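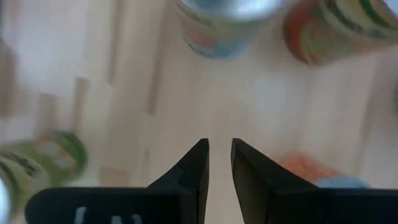
Wrist view on the approach, blunt fingers fitted. The blur is what this ticket is about.

Ticket: Wrist camera smears during approach, gripper comparison stalled
Component: wrist camera / gripper swap
Opened by: Marlina Govindasamy
Opened: 2019-08-25
Status: Resolved, one follow-up open

Summary

I'm comparing two gripper setups on the can table, the Kedico parallel gripper with its stock tapered fingers and the Zaltow with the soft pads. The arm and the controller (Chong, firmware untouched) stay the same for both. The Kedico is a joy to run and I really want to get this comparison finished, but the wrist images go to mush whenever the arm is moving at approach speed. The fingertips stay readable because they travel with the camera. Everything on the table smears, and the can finder either drops the can or puts its center well off to one side.

What I expected

A can edge clean enough for the finder to lock onto while the arm is still moving, so that we don't have to stop before every grasp.

What I get

Look at the can at the top, nearly in line with the gap between the fingers. That should be an easy one. The lid is a bright oval, the label is bands of blue, teal, orange and cream, and the finder still returned nothing for it. The green can on the left is worse. Its top edge has turned into a soft arc and the finder can't fit a circle to that.

Steps to reproduce

1. Home the arm and load the can_approach routine.
2. Set approach speed to 100 percent.
3. Start wrist recording, then run the routine.
4. Open any image from the middle third of the move.

Happens on every run. At 30 percent speed it mostly goes away, but then the comparison takes forever.

Log

Entry 1, Marlina
First guess was the camera mount. I pulled the camera, cleaned the seat, put it back and tightened the screws in a cross pattern. No change at all. The fingers sit in exactly the same pixels from one image to the next, so the camera isn't moving relative to the gripper. Should have checked that before I got the screwdriver out!

Entry 2, Marlina
Next guess was focus. Parked the arm over the cans and took stills: lovely, sharp labels, wood grain and everything. Focus is fine. Ruled out.

Entry 3, support desk, Zestevia
Thanks for the clear notes. Could you send the exposure setting that the camera reports while it's running, and also the one in your config file? They don't always match. Please also tell us whether auto exposure is on. A bright background in one corner can make auto exposure hunt, and your attached image is quite washed out at the upper left.

Entry 4, Marlina
Oh, this is interesting. Config file says auto exposure off, fixed at 2,000 microseconds. The running camera reports auto exposure ON and the value wanders all over. Highest I caught was 3,849. So the config isn't being applied, or it's being applied and then something resets it.

Entry 5, Zestevia
That would do it. The camera driver falls back to defaults if the gripper profile is loaded after the camera starts. Loading a profile re-initializes the tool port, and your camera shares that port. Please try loading the gripper profile first, waiting for the ready message, and then starting the camera.

Entry 6, Marlina
Tried it and yes, the setting sticks! Reported value is now 2,053 and it stays there for the whole run. I assume the odd number is rounding to the sensor's line time – please correct me if that's wrong. The blur is down a lot, and the finder now holds the in-line can through most of the approach. It still loses the can during the fast swing at the start, which I can live with.

Entry 7, Zestevia
Rounding to line time is correct. If you want to go shorter, add light first. At 1,000 microseconds the dark fingers and the gripper body will lose detail before the cans do, and you may care about that if you use the tips as a reference.

Entry 8, Marlina
I do use the tips as a reference, so good to know. Added a second lamp on the right and dropped the exposure to half. Tips still come out with a clean edge against the wood, and the approach at full speed is now usable from start to finish. I'm so pleased with this. Full speed, no stop, and the gripper just goes in.

Swapped to the Zaltow afterward with the same start order. Setting held there too. The soft pads are wider and cover more of the lower part of the view, so cans close to the gripper body get hidden earlier than they do with the Kedico fingers. That goes in the comparison as a point for the Kedico – grip results are a separate sheet and I haven't finished those.

Resolution

Start order changed to: gripper profile, wait for ready, camera, recording. Fixed exposure confirmed from the running camera and not only from the file. Second lamp added.

Follow-up

Zestevia to make the driver print a warning when it falls back to defaults. Planned for the November release. Until then I've added a check to our launch script that reads the exposure back and refuses to start the run if auto is on. Happy to share it with anyone else who has a camera on the tool port.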